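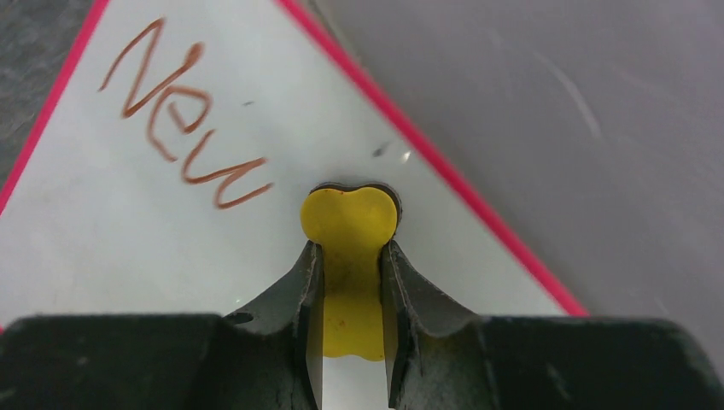 Figura 3. Pieza amarilla con extremo lobulado y tablero triangular blanco con borde rojo rosado. Rótulo manuscrito «New».

4. Colocación de las piezas y rotulado del tablero

Aplicable al juego Fino de tablero triangular. Antes de empezar, compruebe que la superficie de apoyo está nivelada y limpia.

4.1 Preparación del tablero

1. Apoye el tablero con la cara blanca hacia arriba.
2. Pase un paño seco desde el centro hacia los bordes. No frote el borde de color.
3. Escriba el rótulo en una esquina de la cara blanca y deje libre la zona central.
4. Espere 32 segundos antes de tocar el texto.

Nota: el rótulo «New» identifica un tablero que todavía no se ha registrado en la hoja de inventario.

4.2 Colocación de la pieza

1. Sujete la pieza por el tramo estrecho, entre los dos extremos redondeados.
2. Oriente hacia arriba el extremo con la muesca.
3. Acerque la pieza al tablero sin arrastrarla sobre la superficie.
4. Suéltela cuando quede apoyada por completo.

PRECAUCIÓN: no apriete los lóbulos ni haga palanca en la muesca. Las piezas con grietas deben retirarse del juego.

PRECAUCIÓN: piezas pequeñas. Manténgalas fuera del alcance de los niños menores de 3 años.

4.3 Limpieza y almacenamiento

Las manchas de la pieza se eliminan con agua y jabón neutro. No utilice alcohol ni estropajos. Guarde los tableros en horizontal, en pilas de 11 unidades como máximo, y las piezas en una bolsa aparte.

Revisión del texto: Shakuntala Shukla, 2 de mayo de 2026.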